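Fedar width fault

The Fedar width fault was a measurement error in the Fedar, a hand-held gripper sold by Szekeres and used to record household tasks for training robot arms. Affected units reported that their fingers were farther apart than they were. Arms trained on the recordings closed too little on thin objects and dropped them. The fault is best known from the Trurnora tableware project in Dukthorpe, where it spoiled part of a set of recordings before it was traced.

Background

The Fedar has two fingers that face each other and move on pinned linkages. The inner face of each finger carries a ribbed blue pad. A person holds the tool by hand and uses it to pick things up, while a camera and a width sensor record the motion. The sensor does not look at the fingers. It reads the angle of one linkage and works out the gap between the pads from that angle.

Trurnora used the grippers in pairs, one for each hand, in private kitchens. In the tableware task, the operator moved chopsticks, forks, and spoons between the tabletop and a two-cup ceramic holder. Small plastic spoons were included along with metal ones so that the recordings would cover handles of different thickness.
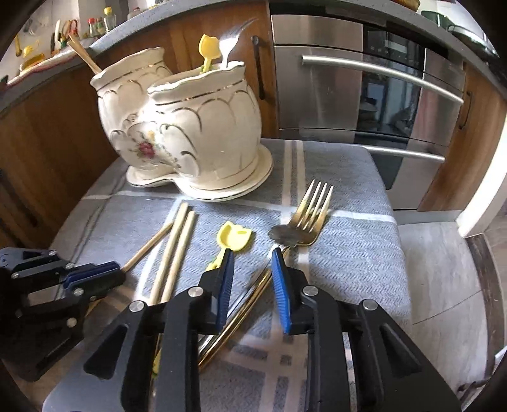 Dukthorpe, September 2, 2020

Two grippers at a table during the tableware task. Chopsticks, a plastic spoon, a gold-colored fork, and a silver spoon lie on the cloth, and the holder stands toward the back.

Nature of the fault

The error came from wear in the pivot at the sensor end of one linkage. As the hole around the pin grew, the linkage could lag behind the finger when the operator squeezed. The pads met the object, but the sensor still gave a wider gap. The difference was small and changed with how hard the tool was gripped.

On thick objects the error made little difference. On a chopstick or the neck of a fork it could be as large as the object's own thickness. An arm repeating the recorded width would bring its fingers to either side of the handle and stop short of holding it.

The built-in check did not catch the problem. At power-up, the operator closed the fingers fully on nothing and the software set that reading as zero. With nothing between the pads there was almost no load on the pivot, so a worn unit passed the check and drifted only when it was used.

Discovery

The first sign was a run of dropped utensils in arm tests in June. The arm reached the correct place and lifted on time, but chopsticks slid out or stayed on the table. Trurnora at first blamed the pads on the arm and replaced them. Drops continued at the same rate.

Staff then compared the recorded widths with the camera view, picking moments when a utensil was clearly held. In 24 of the recordings checked, the sensor gave a gap wider than the utensil between the pads. All of them came from grippers that had been in service for over 27 weeks. Newer units showed no error in the same comparison.

A second hazard was found in the same tests. When the arm carried a fork only partly held, the fork could swing and strike the rim of the holder. One ceramic holder was chipped this way. No one was hurt, but arm tests with glazed ware were stopped, and a plain plastic cup was used until the cause was known.

Response

Szekeres supplied a replacement pivot with a harder sleeve and changed the power-up check. The revised check has the operator close the gripper on a metal gauge bar and squeeze twice, once lightly and once firmly. If the two readings differ by more than the allowed amount, the unit will not start recording.

Trurnora marked 281 recordings as suspect. Most were kept for arm path only, with the width values removed. Another 19 could not be matched to a particular gripper and were deleted. After the repair, the tableware task was recorded again with the same general layout, a two-part floral holder on a plaid cloth, so that old and new widths could be compared on like objects. Chopsticks were given the most repeats, being the thinnest items in the set.
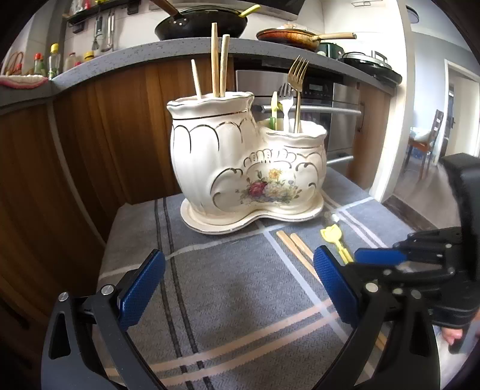 Later use

The gauge-bar check remained part of the Fedar start-up routine in later versions of the tool. Trurnora also added a rule that each recording must carry the serial number of the gripper that made it. The serial number had been optional before the fault, and its absence was the reason some files could not be saved.

See also

Backlash (engineering)
Calibration
Robot end effector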